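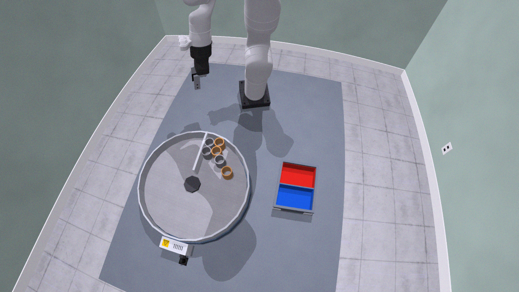

Clullside Adult Learning Center
Interim Report on the Evening Literacy and Numeracy Grant
Submitted to the Wogan Fund for Community Education

1. Purpose of this report

The Center submits this report under the terms of the grant agreement. It covers the first half of the program year, from the opening of enrollment in September through the end of February. It describes the work carried out, the changes made to the original plan, the use of grant funds by category, and the work scheduled for the remaining months. The full ledger has been sent separately to the Fund's grants office.

2. Enrollment and attendance

Enrollment for the period stood at 208 adult learners across both sites. The larger share attended at Clullside, where classes were already established before the grant began. The Rirkdale site opened in October, one month behind the date given in our proposal, while the lease on the second floor of the former savings bank was being settled. Learners who had signed up for Rirkdale in September were offered places at Clullside for the first month, together with bus passes. Most accepted, and several chose to stay at Clullside after the new site opened.

Attendance was strongest in October and November. It fell in December, as it has in each previous year, and recovered during the second half of January. The Center had planned to close for one week over the holidays and closed for two after the heating at Clullside failed. The missed sessions were added to the end of the winter term.

Over 120 learners have now completed at least one full level in reading, writing or arithmetic. Completion is recorded only when a learner has finished the coursework and passed the end-of-level assessment. Learners who have finished the coursework and are waiting to be assessed are not included.

3. Instruction

Classes meet in the evening from 6:30 to 8:30. The agreement called for 20 classes a week across the two sites, and this number has been met since the Rirkdale opening. Reading and writing classes are full. Arithmetic classes have open places at the upper level, and two of these groups were combined in January with the consent of the learners concerned.

The Prereo reading course was adopted for all beginning readers at the start of the year. Instructors report that the early units move at a suitable pace and that learners like the short stories about work and family life. They also report that the writing exercises are thin. The Center has prepared its own supplementary packet, covering job applications, notes to a child's school and letters to a landlord, and the packet is now used alongside units five through twelve. A copy is available to the Fund on request.

Conversation practice was not part of the original proposal. It was requested by learners at Rirkdale, many of whom speak a language other than English at home, and has been held in the half hour before class since November. The cost is limited to instructor time and has been met from the Center's general budget.

4. Staffing

The Center employs 4 part-time instructors under the grant. One position was vacant from October until after the holidays, during which time the remaining instructors divided the classes among themselves. The position has been filled by a teacher with long experience in the county's high school equivalency program. All instructors attended the regional training day on teaching adults with dyslexia, and a follow-up session is planned for the spring.

The proposal also provided for an intake coordinator. This post has been filled throughout the period. The coordinator meets every new learner before placement, and this has sharply reduced the number of learners who must change levels after the first two weeks.

5. Child care

Child care was offered at Clullside on all class nights. Use was higher than expected, and a waiting list was opened in November. At Rirkdale the room set aside for child care has not yet passed inspection. The required changes are a second exit sign, a lower sink and a self-closing door. The landlord has agreed to pay for the door. The Center expects the room to open in April, and parents on the Rirkdale list have been told of this in writing.

6. Use of funds

Spending on instruction and books is in line with the approved budget. Spending on rent is below budget as a result of the late opening at Rirkdale. Spending on transportation is above budget on account of the bus passes described in section 2. The Center asks the Fund's approval to move the unspent rent for September to the transportation line. No other change to the budget is requested.

7. Work planned for the second half of the year

Spring term begins in March. The Center will continue all current classes and will add one upper-level writing class at Clullside, using the hours released when the arithmetic groups were combined. Assessment nights will be held at the end of each month in place of the single date in June, so that learners who are ready do not have to wait.

A survey of learners who left before completing a level is under way by telephone. Early replies mention changed work shifts more often than any other cause. The Center is considering a Saturday morning class on this basis and will include its findings, with costs, in the final report.

The final report will be submitted in August.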